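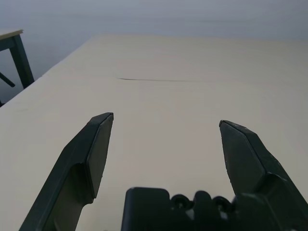 Work on 5/2/18 was confined to the grippers of the Toledo build and to the first repeat of the case exercise since the wrists were refitted in the shared workshop at Cundby. The refit followed the Lanstead drawings, with one departure, recorded further down. Alignment was checked in the wrist view with the fingers fully open and the bare tabletop under them. The seam across the table was used as the level reference, as in earlier entries. In that view the tip of the right pad sits slightly lower than the tip of the left. The same difference was noted before the refit and has been entered again as an open item. It may lie in the seating of the finger or in the mounting of the wrist camera, and no correction should be made in software until the two have been told apart.

The open width at the pads was set to 80 mm. The drawings permit 99 mm, but at that setting the outer parts of the fingers came too near their stops when the wrist was turned, and the motor current rose each time. The smaller width is sufficient for everything in the present parts list. Colleagues who load the older settings file are reminded that it still holds the larger figure and must be edited before the arms are enabled.

The departure from the drawings concerns the finger screws. The specified length bottomed out before the finger was tight. A shorter screw with a plain washer was fitted throughout and a mark applied across each head with paint pen. These marks are to be looked at before every session. Should any be found out of line, the session stops and the screw is entered in the fault list with its position.

The bevel on the pads was left as supplied. A proposal has been made to face it with thin rubber. It was not adopted on this occasion, as it would have altered the width setting on the same day that the width was being measured.

Table height was measured again from the underside of the top to the lower datum on the body and found to be 353 mm at both ends. The seam between the two panels was checked with a straight edge. There is a very slight step which can be felt with a fingernail but which did not catch the fingers when they were drawn across it under power at low speed. The joint will be watched. If the step increases, the panels will have to be unbolted and packed from beneath, and the table height taken afresh.

The afternoon was given to the case exercise under the Wuloletti sequence. The case is placed with the hinge to the rear and the lid raised, and the arms approach from either side. The sequence expects the tray contents to be laid out before the start, and the layout is to be copied from the sheet kept with the case.
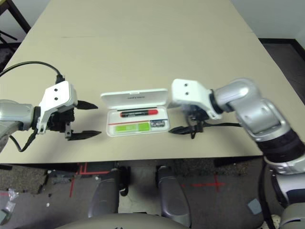 White case open on the table, lid upright, with one arm at either side.

A total of 22 runs was logged. The left arm reached its approach point on each of them. The right arm halted short on the first two, both times with a following error at the elbow, and then ran without a halt once the approach speed had been reduced. The cause of the error has not been established. The trailing cable at the right wrist is under suspicion. On the table it has slack enough, but the arm had been brought up from its low position immediately before both halts, and the cable may have been pulled during that movement. A longer cable is on order. In the meantime the right arm is to be raised by the slow routine only.

Lifting of the lime-green block was satisfactory from the left. The black cylinder with the red end was less so. It turned between the pads on several lifts and came to rest at an angle, although it was not dropped. A shallow vertical groove in each pad would probably hold it. This would mean a new pair of fingers, and the matter is held over until the parts budget for April is known. The small dark grey component was left out of the lifting runs altogether.

The red tape on the floor remains the only record of where the base should stand. It should not be lifted when the floor is swept. Two measurements from the wall to the cross will be added to the setting-up sheet so that the position can be recovered if the tape is lost.

Outstanding:
Difference in height between left and right pads, wrist view.
Old settings file to be corrected or withdrawn.
Elbow following error, right arm, with longer cable fitted.
Wall measurements to the floor cross.
Stock of short screws and washers to be replaced in the Lanstead drawer.

The arms were returned to rest and the supply isolated at the close of the session. The case and its contents went back to the shelf with the layout sheet inside the lid.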